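4 洞洞板陈列架的挂钩安装与商品上架

本节适用于 Zemen 系列独立式洞洞板陈列架。执行本节之前，应已完成第3节的立架组装和调平。板面未固定时不得安装挂钩。

4.1 准备

所需物品：
洞洞板用塑料挂钩（白色）
顶缘吊钩（细型，挂于板的上边缘）
中性清洁布
水平尺
陈列图（由门店陈列负责人提供）

挂钩按袋供应，每袋300只，订货号 1,346。不同批次的挂钩可以混用，不同系列的挂钩不可混用。Skullent 系列挂钩的插脚间距不同，插入后会松动，长期使用将造成孔边变形。

4.2 安装板面挂钩

1. 用干布擦净板面及孔位。孔内有碎屑时，从背面向外推出，不要用金属工具刮削孔边。

2. 按陈列图确定挂钩所在的行。同一排挂钩的插脚应落在同一行孔内。安装前先从板的左侧数孔，再从右侧复核一次。

3. 将挂钩前端抬起，使上插脚以倾斜角度进入孔中，到底后放下前端，使下插脚卡入下方孔位。听到卡合声后，用手轻拉挂钩根部检查。

4. 依次安装其余挂钩。靠近板边的挂钩与侧面隔板之间应留出一个手掌的宽度，便于取放商品。

5. 需要悬挂较长或较厚的商品时，使用加长挂钩，并将其安排在板的一侧。加长挂钩不宜装在中间位置，以免遮挡相邻商品。

注意：挂钩前端略微朝下时，应先检查插脚是否完全到位。插脚到位而前端仍朝下的挂钩，只可悬挂质量轻的商品，或直接更换。不得用胶带或垫片校正角度。

4.3 安装顶缘吊钩

1. 将吊钩上端扣在板的上边缘，向下压紧。

2. 左右推动吊钩，确认其不会沿边缘滑动。

3. 悬挂单件工具，观察工具是否垂直。工具与板面接触时，应避免其金属部分反复碰撞板面涂层。

顶缘吊钩适合悬挂活动扳手一类无外包装的手工具。扳手可以手柄朝上、钳口朝下悬挂，但同一门店内的朝向应统一。 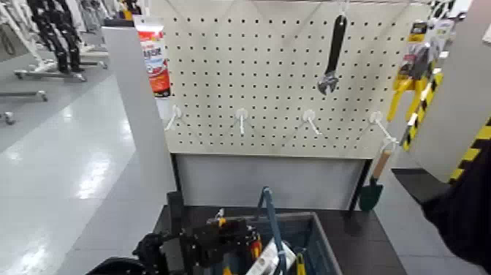

4.4 商品上架

1. 先挂重件，后挂轻件。单只塑料挂钩的承重上限为300克，超过此值的商品应改用金属挂钩（见第19页配件表）。

2. 带吸塑包装的商品以背卡挂孔穿入挂钩，正面朝向通道。挂孔撕裂的商品不上架，另行放置。

3. 管状包装商品的卡头应完整露出，不得折到商品背后。

4. 园艺小铲等带柄工具以柄端悬挂，铲面朝下。工具下端可以超出板的下沿，但不得接触前方台面。

5. 全部上架后，在通道正面查看一遍。相邻商品不应互相遮挡名称，侧隔板后的商品应能从正面取到。

小心：刃口和尖端外露的工具，悬挂高度不得高于取用者的肩部。在台面前操作时，不要将身体重量压在台面上。

4.5 空挂钩的处理

商品售出后，空挂钩保留原位，不作临时移动，以便补货时对照陈列图。空置一个陈列周期以上的挂钩应拆下，清点后放回原袋。

拆卸时一手按住板面，一手将挂钩前端向上抬起，待下插脚脱出后再向外拉。不得左右扭动。

4.6 检查与记录

每次调整后填写陈列检查单，内容包括陈列架编号、挂钩所在行号、更换件数量和操作人姓名。检查单交陈列负责人存档。使用 Judar 标签系统的门店，还应核对标签与挂钩位置是否一致，标签缺失时不得以手写纸条代替。

板面出现裂纹、鼓起或孔位扩大时，应停止使用该区域，并向 Kumarasinghe 配件部申请更换板面。更换方法见第6节。

本节技术审核：Lino Lo Presti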